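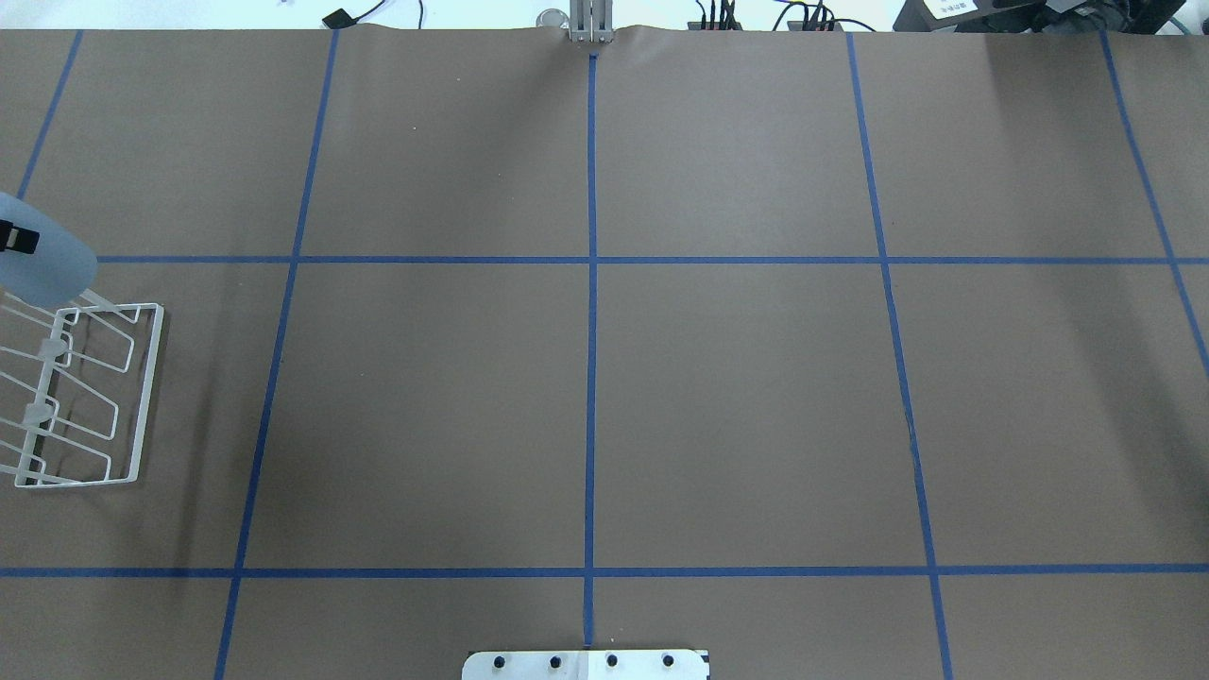
Home Jobs Workshops About us Contact

Sorting and Layout Assistant, part-time, Stemura

Stemura is looking for two people to join the sorting room in Partington from September. The work is done standing at large tables which are covered with brown paper and divided into cells with blue painter's tape. You will place small household items in the cells, check them against a printed list, and pack them again for the next table.

We are a small team and we prepare mixed sets of objects for schools and training centers. At present we have 378 sets in the catalog and each of them must be laid out completely before it leaves the building. It is quiet work, and it asks for patience more than for strength.

Your tasks:
- cover the tables with fresh paper and put down the tape lines according to the plan of the day
- lay out the items, one kind in each cell
- write missing or damaged pieces in the book
- pack the checked sets and label the boxes
- remove old tape and paper at the end of the shift

We ask that you can stand for longer periods, with breaks, and that you read English well enough to follow a list. Experience in a warehouse, a library or a shop is welcome — but it is not a condition. You will learn the taping in the first week together with Ruxandra Pană, who leads the room. Persons who are left-handed are of course welcome, the tables can be reached from both sides.

The position is 60 hours per month, divided in morning shifts of four hours. The contract is for one year and can be extended. We pay the travel card inside Partington and also for people who come from Triltcombe. Work gloves and an apron are given by us.

Please send a short letter and your resume to Paula Nistor, Stemura, Lultar Building, room 269. A photo is not necessary. Write in the letter which mornings are possible for you and from what date you can begin. Applications must arrive by 2023-07-26. We invite the selected candidates to a trial morning, which is paid like a normal shift. For questions about the work itself you can ask for Buppha Jaidee at the reception.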